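Residential Sales Practice, Unit 6
Reading and Writing the Property Listing
Instructor: Keegan Melnyk

Before you start

Bring the Filtmont packet, the one with the coffee-colored cover. If your copy is missing the floor plan for the duplex on Rostar Street, share with a neighbor. The plan is referred to constantly and I will not be drawing it on the board again, having seen the photographs of my last attempt.

1. What a listing is for

A listing gets somebody to book a showing. It does not sell the house. Students who forget this write 783 words on the crown molding and leave out the number of bathrooms. The remarks field on our practice form holds 100 words, so most of the molding will have to go.

Order of business for the first two lines: bedrooms, bathrooms, type of property, the one thing a buyer would drive across town for. If there is no such thing, say where the house is and move on. Plenty of good houses have nothing remarkable about them, and people live in them quite happily.

2. Words that have stopped working

Holger Viklund went through the old practice listings for this unit and pulled out the vocabulary that turns up on every page. His notes, lightly edited:

Cozy – small. Buyers know.
Charming – old and small.
Motivated seller – you have just negotiated against your own client.
Must see – they were going to see it anyway, that is how showings work.
Tons of potential – bring a contractor.
Gourmet kitchen – there is an island.
Steps from – how many? The Kruger Avenue listing was "steps from the lake" in the sense that Ohio is.

You may use one of these per listing if you feel you must. Fitriani Tambunan, who grades the written work, has asked me to say that two will cost you a point.

3. Square footage

State the figure and state where it came from: assessor, appraiser, builder's plan, or your own tape. The Flandolness house in your packet is given as 3,000 square feet by the seller and as something noticeably less by everyone else. The difference is a basement with a ceiling you can touch flat-footed. Finished space below grade goes on its own line. So does the garage, however nice the rug.

Never round up. If the source gives an odd-looking number, use the odd-looking number.

4. Describe the house, leave out the buyer

"Perfect for a young family" reads as friendly and is a fair housing problem. So is "ideal for empty nesters," and so is anything about who already lives on the block. Write about the property: fenced yard, bedroom on the main level, bus stop at the corner. Buyers can work out for themselves whether they own a dog.

We will spend 20 minutes on the marked-up examples by Hidayah Saragih. Read them beforehand. Her red pen is fierce but she is right about the phrase "exclusive neighborhood."

5. Exercise, due Wednesday, August 25, 2021

a. Choose one property from the packet. Arif Tarigan's group has already claimed the duplex.
b. Write the remarks within the word limit. Hyphenating six words together to make one has been tried.
c. On a separate sheet, list each factual claim and its source. "The seller seemed sure" is not a source.
d. Swap with a partner and cross out every adjective that could be applied to any other house in the packet. Hand in both versions, crossings-out included. 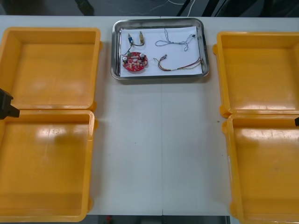
6. Reading for next time

Packet, pages on disclosures and on fixtures. Come ready to argue about whether the curtain rods stay with the house. Last February this took up most of a class and two people stopped sitting together, so please read the contract language first.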